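Workshop notebook, Cullstead, back room
15 June 2020

Picking up from the last page, where I ran out of room. The box question. We keep every box that comes into this place and then we can never find the one we want, so today I finally sat down with the white cartons and tried to work out which ones are worth the shelf space. I said I'd do this in December. Well, it's June, so there you go.

First thing, the table. I've moved box work over to the light wood one with the fine grain. I like it much better than the old bench! The grain runs nice and straight, so if I line up a carton's edge with it I can tell right away whether the carton has gone out of square. It's a lazy trick but it saves hunting for the try square every time. The only trouble is the light. White cardboard goes so bright on top that I lose the score lines completely, and I end up tilting the thing back and forth like I'm trying to read a watch. Black masking tape along the fold would help. Or a desk lamp down low from the side, which I think I'll try first.

The corner of a carton is where I look now, before anything else. If the lip along the top is still standing up crisp, the rest is usually fine. Once there's a dark spot at the corner where top and front meet, I stop and look properly, since it could be a little tear, or old tape, or only a shadow in the fold, and from arm's length I really can't say which.

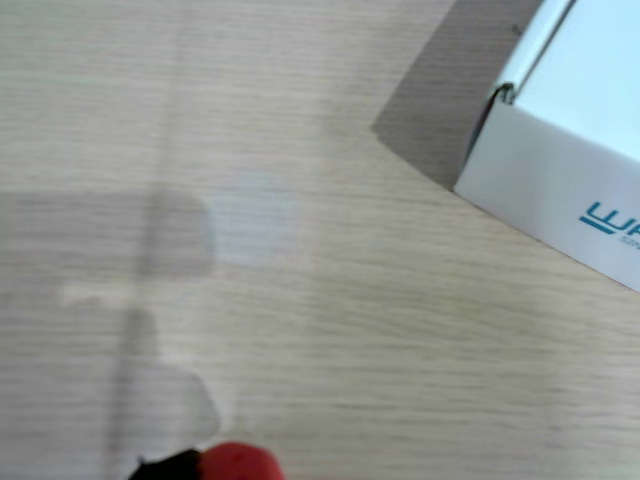

Note added in pencil under this: you're checking the wrong end first. Corners can be glued. Look at the tuck flap, and if the crease has gone soft and furry the box will never stay shut no matter how pretty the corners are. I'd toss anything with a soft flap even if it looks new. Also please stop putting the good ones at the bottom of the pile.

OK, fair about the flap. I went back and did the flap check on the whole Ferstead shelf and pulled out a bunch I'd have kept. (The pile thing, guilty.) So the order is now flap, then corners, then square. I've written it on a card and taped it to the shelf so I don't have to remember it.

Load test. I wanted to know what these will take in a stack, without getting fancy. Put a flat offcut of MDF on top of an empty carton so the weight spreads out, then added weights until the top panel started to dish. For the flat style, lying on its big face, I got to 400 grams with nothing to see at all, and then I ran out of the small weights and didn't feel like going to get the big ones. On its end the same carton bowed out at the sides much sooner than I expected. I didn't write down the number and I should have. Redo that one.

So for the shelf: flat ones lie flat. I know standing them up like books looks tidier and you can read the ends, and I was all for it last winter, but they lean, and then the one at the end of the row takes the whole lean and its side caves in. Flat it is.

Shelf spacing. The Lutell rack has fixed slots and the gap is 133 mm, which takes flat cartons in a short stack with enough room to get your fingers over the top. The little boxes waste that slot terribly. I had a go at putting the small ones inside a big one, like nesting dolls, and it works great until you need one of them and have to empty the lot. What I'd like is a shallow tray, maybe 90 mm deep, cut from scrap ply, that slides in where a stack of big ones would go. Low front so you can see the tops. I'll sketch it on the facing page when I find a pencil that isn't the one somebody used for the note up there.

Labels. Printed logos are no use to us as labels, and I got fooled by this myself today. I grabbed a carton by its printing, quite sure I knew what was in it, and it had drill bits in it from the Mofokeng job. We reuse them so many times that the outside tells you where a box came from years ago and nothing else. Paper label on the short end, every box, big marker. Cross out the old one, don't peel it. Peeling takes the white face right off and leaves that fuzzy gray patch that nothing sticks to afterwards.

Laying the boxes out together on the table was more useful than I'd thought. On the shelf I only ever see ends. Out on the wood I can see how the sizes sit next to each other, and it's obvious the small ones need their own spot. A small box set down at an angle against the corner of a big flat one takes up nearly as much table as another big flat one would! I suppose that's how the shelf got away from us in the first place.
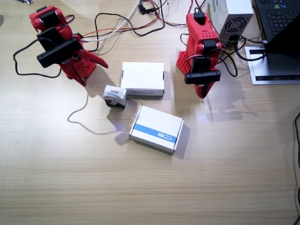

Fig. 2. White boxes on the light table: largest lying flat, small one with the red and black logo set at an angle.

Tape. Tried the paper tape from the drawer on three torn corners. It holds, but you have to rub it down hard with the back of a spoon, and it goes over the edge much nicer if you nick it at the corner first. Clear tape is quicker and looks better on day one, then goes yellow and lets go. I have an old carton here that proves it, with the tape hanging off like a banana peel. Paper tape from now on. We're nearly out, so put it on the list.

Totals, for the record: I've kept some 28 cartons and flattened the rest for recycling. I felt bad about a couple of them, they were good stiff board, but odd sizes that don't match anything we make. If you were saving one of those for something, it's in the flat bundle by the door and it'll fold back up fine as long as you get to it soon.

Still to do
- end-on load test again, and write the number down this time
- side lamp at the table, see if the score lines show up
- tray sketch, then a cardboard mock-up before I cut any ply
- paper tape, wide roll if they have it
- label the short ends (I've done the top shelf and got bored)
- find out if the bottom shelf of the Lutell rack can be moved, I have a feeling the pins are glued

Glue on the last repaired corner is still tacky as I write this. Leave it under the weight overnight, please.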